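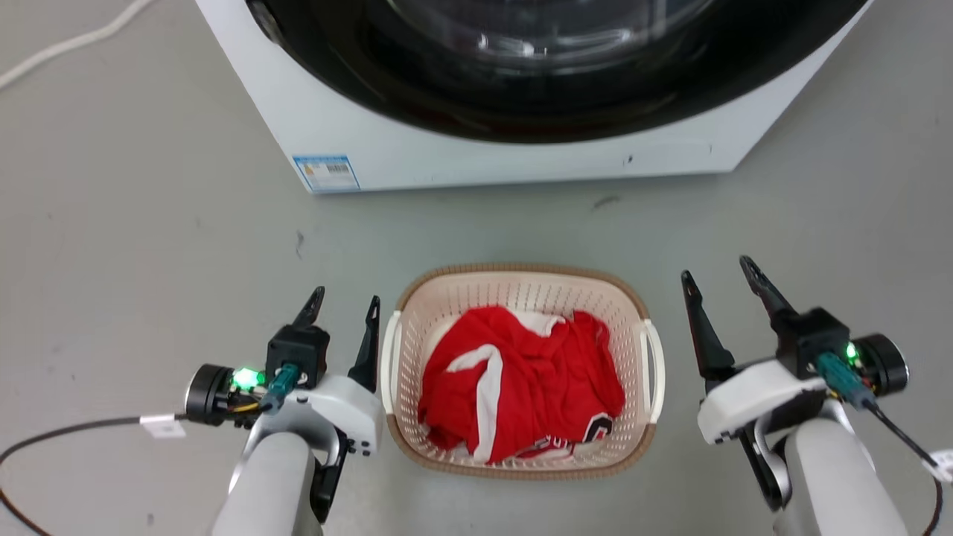
Front loader, bottom of the door and the lower panel.

Microfibers in river water - is a washer filter worth it?
Posted Sunday, March 4, 2018

siltline
The Bowen river group put out its December sampling results. They took water at 4 points and the highest fiber count was downstream of the Trurnitz treatment plant: 1,955 per cubic meter. Most of it was polyester. I'm thinking of putting an external filter on the drain hose. Has anyone here done it?

Muro_north
I've had one for two winters. You clean it every few loads and the gray fuzz goes in the trash. Mine is the Zimenton canister. Installing it took an hour, mostly because I had to cut the hose twice.

peatbog77
I read the same report and I wouldn't lean on that number. One sampling day, after heavy rain. When it rains hard the storm drains bring in tire dust and road dirt along with everything else. You can't pin it on laundry.

siltline
They sorted fibers from other particles, it's in the table on page 2. Tire dust isn't in the fiber count.

peatbog77
OK, I missed that. Still one day. And a treatment plant catches most fibers before the water goes out. The bigger problem is the sludge, which gets spread on fields.

Muro_north
That's an argument for the filter. If the fibers never reach the plant they aren't in the sludge either.

okra_and_rye
They're in the landfill then, so you've moved them. I'd sooner see people wash less and buy fewer fleeces. Cold water, full loads, short cycle. Costs nothing.

siltline
We do cold already. Two kids in soccer though, so washing less is hard.

hillside_drain
Town of 2,000 people here, no plant at all, everyone on septic. Nobody tests the creek. I asked the county and they said fibers aren't on their list. I'd take one day of samples over none.

peatbog77
Fair. I'd like to see them go back in a dry month and use the same points. If the count is still high then I'll believe it.

Muro_north
They said spring, if they get the lab time. On the filter - check that your pump can handle the height before you mount it. Mine was too high at first and the machine kept stopping mid-drain.

siltline
Thanks, I'll measure tonight.

12 comments
4 shares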